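Célula de bancada Kumell, dois braços
Conjunto completo para manipulação leve
Fabricante: Lornel
Código: 1461

A célula Kumell é fornecida como conjunto: dois braços brancos, garras paralelas, suporte de câmera e módulos eletrônicos de punho. A mesa não está incluída. O comprador pode usar bancada própria, desde que seja plana, rígida e tenha acesso pelos quatro lados durante a montagem.

O preço varia conforme a configuração. Para pedir orçamento, indique o tipo de garra, o comprimento dos cabos e se a instalação será feita pela nossa equipe ou pela sua. O orçamento é válido até o fim do mês em que foi emitido – em novembro os pedidos fecham mais cedo por causa do inventário.

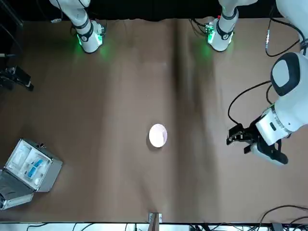 Ao planejar o espaço, reserve área livre ao lado da mesa para os cabos. Eles precisam de folga para acompanhar o movimento do punho, e uma canaleta curta demais limita o alcance. O forro de papel pardo é vendido em rolo e pode ser trocado sem desmontar os braços. Estojos de peças e recipientes pequenos ficam por conta do cliente.

Itens a prever no orçamento
Dedos de reposição para a garra: jogo com 4
Presilhas para cabos: pacote com 8
Suporte de câmera adicional
Frete e seguro
Treinamento inicial (opcional)

Prazo de entrega: 51 dias após a confirmação do pedido. Peças de reposição em estoque saem antes.

Garantia de fábrica contra defeitos de montagem. Desgaste dos dedos da garra e danos por cabo tracionado não são cobertos.

Vendas: Carla Mansour
Assistência técnica: Wojciech Bednarek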